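26th March, break area, Zulldale site

Glass table day. I'd been putting this one off all week because glass throws glare and the glare makes me grumpy, but Jozefína wanted the fruit job tried out before she signs off on the new shift plan, so OK, glass it is!

Background for whoever picks this notebook up after me: the pantry crew at Zulldale sets out fruit and snacks for 60 people every day, and most of that is carrying and plating. The idea is that the robot takes the plating and the crew keeps the ordering, the cleaning and the bit where someone walks around and asks what people want. Jozefína's crew has been fairly split on it. Two of them would love to stop bending over low tables (can't blame them, my own back hurts after 40 minutes of resetting fruit). One asked me straight out whether her hours go down in July. I said I didn't know, and I wrote it on the list for the Cukel meeting, where it needs a proper answer from someone above me.

Started with grapes. Soft, lumpy, different every bunch, so a decent test. 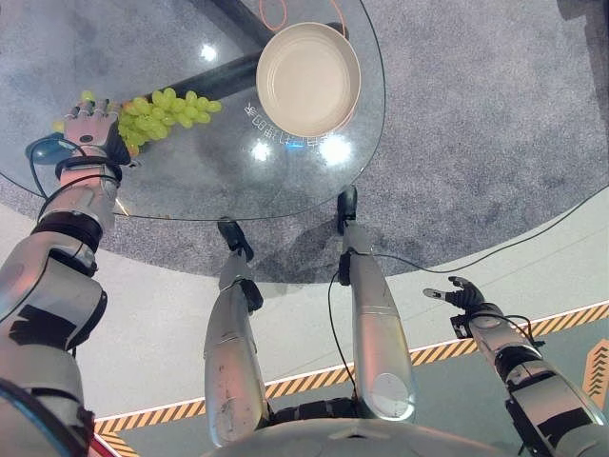 Left hand on the stem end of the grapes, plate still empty, right hand open.

I like the stem grip a lot more than scooping from underneath. We'll do 12 more bunches with the same grip and then swap the beige plate for the deep Trummer bowls, which the crew uses on busy days anyway.

Things to sort out:
- Ask Raner for a matte cover for the tabletop. Bright spots right by the plate, very annoying.
- Tidy the cable on the carpet before the crew comes through with carts.
- Jozefína wants 6 of her people to have a go at running the station themselves (yes please, they know far more about fruit than I do).
- Who washes the hands between fruit types? The crew assumed me, I assumed the crew. Put it in the shift plan.

Plums next, if the kitchen can spare any.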